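Skernik hand gripper – three months with our robotics club

I bought one for the student club at Stenstead in March, and we've given it plenty of abuse! The two fingers close evenly, and the textured pads hang on to paper bags without shredding them, which our old one never managed.

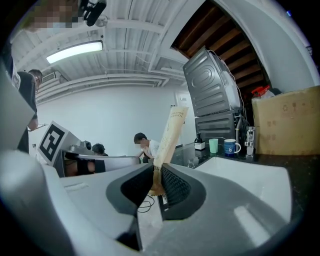 Bag pickup by the kitchen counter.

Gripes? The housing is bulky, so smaller kids switch hands a lot, and the manual is 160 pages (Hanan Shboul read it so the rest of us didn't have to).

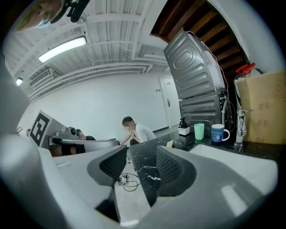
Spare pads took 8 days to arrive, and one set was a bit loose until Omar Hamdan refitted it. I'd still buy another – 4 stars, and a fifth if they trim that manual.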